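The Tray on the Table
Notes on the one thing in the kitchen we never get around to sorting

Start with the drawer. Pull it out all the way if it comes, and if it sticks, that's your first clue. Mine sticks. Has stuck since we moved to Flakbridge, and the cause every single time is the same potato masher, standing up on its shoulder like it wants a word.

Everybody has some version of this. The drawer below the good drawer. The jar by the stove. A crock, a mug with a chip, an old loaf tin. Places where cutlery goes when it doesn't match anything and still works fine. Takeout chopsticks. The last fork of a set that went to a cousin. Plastic spoons from a birthday.

I spent most of November looking into other people's. Asked nicely, brought cake. Three kitchens in town, two out in Rotadberg, one up a flight of stairs so narrow the landlord had to take the door off for the fridge. Nice people, all of them, and all of them said sorry before opening anything. Don't be sorry! It's spoons.

What the shops want you to buy

An insert. Always an insert. The Etim one is bamboo and stretches sideways, $40, and it's a good object, I'll say that. Smooth, heavy, smells like a pencil. There's a Stoken one in gray felt for $89 which I can't defend. Crumbs go in felt and crumbs stay in felt.

Trouble with both is the slots. Slots are made for a set. Knife, fork, spoon, small spoon, done. Nothing in there for a skewer. Nothing for a ladle either, and a ladle is the real bully of any drawer, long neck and a hook on the end to catch on things. So you get a tidy insert and then a second pile behind the insert, and the second pile is the drawer you had before.

The tray people

Then there's the other camp. Tray people. No drawer at all, or a drawer full of batteries, and the everyday stuff lives in one open tray that goes from counter to table and back. Put it down, everybody grabs.

I liked these houses best. One woman in Rotadberg has run hers this way since her kids were in high chairs. Baking tin, dish towel folded in the bottom to stop the rattle, out at six, back by seven thirty. She told me she hasn't set a place in years and her mother still isnt over it.

It does get crowded. Forks one way, chopsticks another, the long things lying across the top with their ends out in the air. Somebody puts a serving spoon in and now it's full. But you can see all of it at once, which you can't say for any drawer I stuck my hand in this fall.

A metal one with rounded corners is the kind to look for. Sides high enough to prop a handle on, low enough to reach over. It'll do for a fern print tablecloth on a regular night, and the metal fork can share with the beige plastic and the wooden chopsticks without anyone minding.
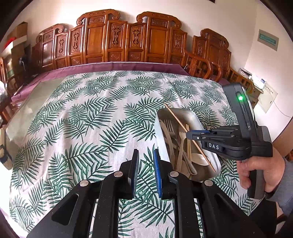

How to sort one in ten minutes

Tip it out on a towel. All of it, crumbs too. Wash the tray while it's empty, you won't get another chance until spring.

Long things first. Skewers, ladles, anything that hangs over the rim. Give those a tall jar by the stove and let them stay there.

Chopsticks in pairs. A rubber band is fine. Singles go to the garden, they make decent plant labels.

Forks and spoons go back in loose, handles all facing the same side. This is the only rule I'd fight for.

Plastic stuff, keep what you'd hand to a guest. Rest goes in the picnic bag. If you dont have a picnic bag, now you do.

Then put the tray back on the table and eat something. Mine held up till the weekend, when the masher turned up in it.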